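Filed under: Song contests, National finals, Grumbling

The jury room was fine, leave it alone

So the Jeria Song Night is scrapping its jury. From June the whole thing goes to an app vote, built by a firm called Clirkix, and we are told this will "bring the contest closer to the fans." I have been a fan for a long time and I don't recall feeling far away.

The numbers in the announcement deserve a harder look than they've had. Last year 523 people voted by phone in the semi-final. That figure is used as proof that the public wants a bigger say. To my eye it's proof that most of the public was watching something else. There were 12 songs. Divide it up and a decent-sized family with a few phones could have shifted a placing or two, and going by the result for Drasitz, I suspect one did.

I like Drasitz, for what it's worth. The second album has its moments. But that song was a chorus looking for a verse, and it finished first with callers and ninth with the jury. The jury was right. You can tell because no one has hummed it since.

The case against juries is always the same. They're old, they're out of touch, they reward ballads and key changes. Some of that is fair. Wiesława Cieślak gave top marks to an accordion waltz and defended it on air for longer than the waltz lasted. But she gave her reasons, with her name attached, and we could all argue with her the next morning. Who do I argue with when an app hands me a percentage?

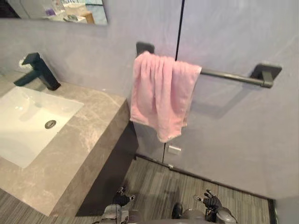
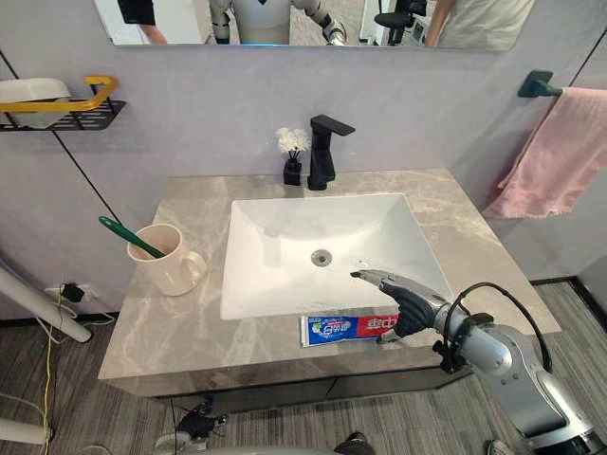 There's also the matter of who turns up for an app vote. Organisers talk as if the audience at home is one big neutral body, weighing up each entry over a cup of tea. Anyone who has spent time on the forums knows better. The favourite is decided weeks ahead on the strength of a 30-second clip, and by the night itself people are voting for their own prediction. Madalena Garcia's entry last year grew on you over three minutes, and the best bit was the quiet part before the last chorus. No clip was ever going to catch that. The jury put her second. Without them she'd have been near the bottom, and I doubt she would have bothered entering again.

Clirkix says it has safeguards. One account, one vote per song, up to 4 songs. Good. What happens when someone opens more than one account? The announcement has a paragraph on this and I've read it several times without finding an answer in it. It does have a lot to say about colour themes.

I could live with a split. Half jury, half public, both sets of scores read out so we can see where they disagree. The disagreement is the fun of it! Take away one side and you have a list being read from the bottom up, which is a dull way to spend two hours even with a good host, and I'm not convinced we'll have one of those either.

They say it's a trial year. I'd like to know what result would count as the trial failing, and I can't find that written down anywhere.

Comments (3)

Szymon Wieczorek
Bit harsh on Drasitz. I hummed it all winter. Agree on the split vote though, and they should publish the raw totals.

So-ying Pan
The jury had the accordion waltz ahead of Pawłowska. I will never forgive that, bring on the app.

Irena Głowacki
I was in the hall for the Garcia song and you could feel the place go still in that quiet part. It came across flat on the stream, so maybe the home voters never had a chance with it.

Contact | Copyright 28/03/2024 | Back to top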